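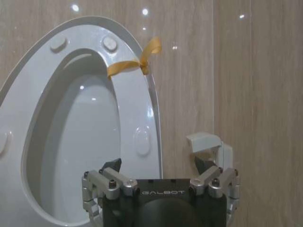 **Equipment planning for robotic bathroom cleaning** is the work of choosing, pricing and preparing for machines that clean toilets, basins and the floors between them in hotels, care homes and rented apartments. It borrows a good deal from the older business of buying floor scrubbers and laundry machines, but the rooms are smaller, the fixtures are fussier, and a fair share of the money tends to go to things that never appear in the first quote. The subject is usually treated as a branch of facilities planning, although in smaller places it falls to whoever already orders the soap.

## Surveying the rooms

A plan normally begins with a walk through the building and a tape measure. The narrowest doorway matters more than the average one, and so does the clear floor beside each toilet, where a two-armed machine has to stand, reach over the bowl and back away again without bumping the shower glass. Raised thresholds, floor drains and bath mats all go on the sheet.

Fixtures are noted room by room. Electronic bidet seats deserve a line of their own, as they bring a side panel full of buttons, a power cord and a lid that may be stiffer or looser than a plain one. At Drevthorpe, a residential property often used as a worked case in planning courses, the survey covered 30 bathrooms and found 10 with seats of this kind, which was enough to change the order of the whole project (the plain rooms went first, and the others waited until March).

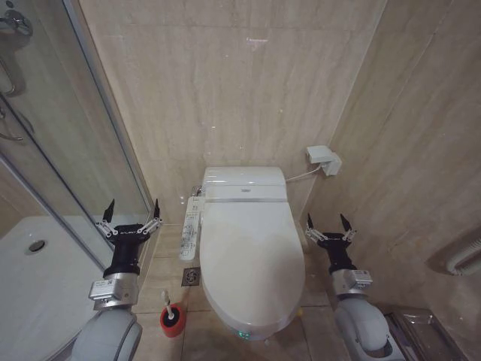

Wall finishes are part of the same survey. Glossy tile and polished panels throw back small bright reflections, and a buyer is wise to ask for a trial in the shiniest room in the building, with the lights set the way the night staff leave them. Suppliers are generally happy to do this if asked early, and a good deal less happy once the contract is signed and the crates are on the truck.

## What goes into the budget

The purchase price is the part everyone remembers. Around it sit several smaller costs that add up over the life of the machine:

- spare fingertips and finger pads, which wear quickly against hard plastic
- covers and wipes for the wrists and joints
- brushes and holders of one standard shape, bought for every room
- a charging corner with its own outlet
- staff hours for setup, checking and the rooms the machine skips

Brushes are a surprisingly lively topic. A mixed collection gathered over the years, with every handle a different length, can mean teaching the same motion again and again, and many planners find it cheaper to replace the lot. The Wimance worksheet, a budgeting form passed from one property to the next, puts brushes on its first page for this reason and leaves the robot itself until page 2.

## Renting, buying and sharing

Renting suits buildings that are still unsure of their rooms. Buying makes more sense when the fixtures are alike from floor to floor and unlikely to change soon. A third arrangement, sometimes called the Bozkurt plan, has two neighboring properties share one machine and split the upkeep, with the handover on Friday morning. It works nicely when the buildings stand close together, and poorly when there is an elevator out of order in either of them.
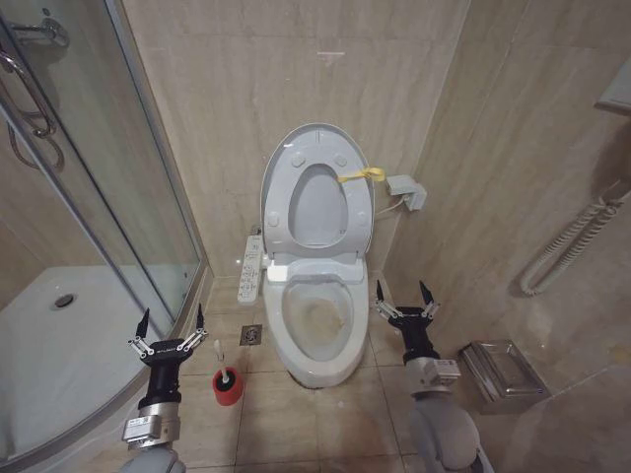 Bidard objects that all three arrangements are priced as though every bowl were lightly soiled, and would rather see heavy staining costed separately, with a human hour set against each such room for the first season. Many later worksheets have taken up the suggestion, adding a column for rooms that need a descaling visit before any machine is scheduled there. The length of that first season is still argued over, and contracts differ on who pays when it runs long.

## Acceptance trials

Before the final payment, the buyer and supplier usually agree on a short list of tasks to be carried out in the buyer's own rooms. Lifting the lid and the seat is commonly scored apart from scrubbing, so that a weak result in one doesn't hide behind a good result in the other. The trial rooms are best named in the contract by door number.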